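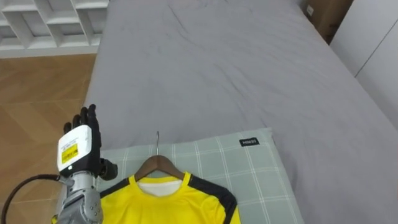

The Guest Room Closet Project: Shirts, Hangers and One Very Useful Bed

Welcome to the bedroom page! The Ciramano closet clear-out began in October, and this gallery covers the part I'd been looking forward to the most, which is sports clothes. I love a bright jersey. I have always loved a bright jersey, and the closet rod has been telling me so for years (it bows in the middle now). When everything came out and got sorted there were 276 pieces of clothing, and 47 of them were athletic shirts. Some go back to my first Zustow Fun Run, some are from league nights, and a few came from a thrift bin and are probably the best of the bunch.

Everything gets handled on the bed. It's a good height, it's wide, and a plain gray sheet makes a lovely background for sorting because every color jumps right out at you. The yellow ones practically glow!

A word on hangers before we go further. I bought a box of 130 from Stostarwood and I'm so happy with them. Wide shoulders, a smooth finish, and the shirts stopped getting those little pointy bumps at the ends of the shoulder seams. For a stretchy neckline, slide the hanger up from the bottom hem and bring the hook out through the collar. Pulling it down through the neck is faster, but the collar remembers.

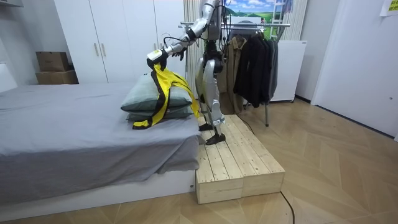 Do sports shirts really need to be on hangers?

Most of them are fine folded in a drawer, and the very stretchy ones hold their shape better that way. Hang the ones you wear often or want to be able to see, and give the heavier jackets a wide hanger.

The folded group went into the dresser standing on edge, like files, so I can see all the colors when I open the drawer. Such a treat in the morning! The hanging group went back on the rod by color, light to dark, with yellow right up front by the door. I tried sorting by sleeve length first and gave up after an evening, because I never once think "I'd like a medium sleeve today."

The out-of-season things are in 2 Aidoo fabric bins on the top shelf. They have clear windows and stiff sides, and they slide out without snagging. I put a cotton sachet in each one, cedar in the left and lavender in the right, and I'm already leaning toward the cedar. 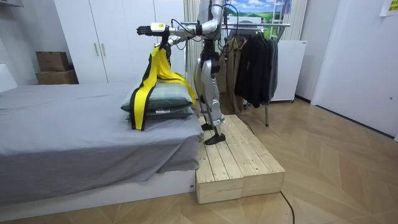

Pillows deserve more credit as closet tools. I used to lay everything flat on the mattress and lean way over to straighten it, and my back complained by lunchtime. A little height makes such a difference. Two pillows stacked flat, like the gray-green pair toward the foot of this bed, give a shirt somewhere to drape, and yellow with black trim looks fantastic against that soft green. Side seams are easy to find when the fabric falls over an edge, and you can smooth the front with your palm before it goes on the hanger.

Next up is the shoe shelf, and after that the scarves, which are currently in a suitcase under the stairs. I'll add those pictures to their own page.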